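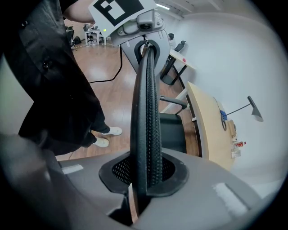 White sneakers are the only shoes you need with black, Quyên told me back in May, and I rolled my eyes, and I take it all back! Black shirt with buttons, black pants, white sneakers on the floor, and I'm dressed in 4 minutes. I used to own 16 pairs of shoes (sixteen!!) and wore maybe two of them. The rest went to the swap shelf at Raltstead last weekend and I haven't missed one.

Keeping them white is easier than I expected. Old toothbrush, dish soap, a little baking soda for the rubber, and stuff them with paper while they dry. Laces go in a mug of hot water. Please don't put them in the dryer, I lost a lovely pair that way.

Next up is the black shirts, which are fading at the collar. Wash them inside out and cold, I know, I know.

Posted 8/20/20 by Begoñe Sepúlveda

Comments

Quyên Ung: Told you!! Now do the socks.

marlo_k: Does the baking soda work on canvas too? Mine went yellow.

Begoñe Sepúlveda: Yes, but rinse it really well!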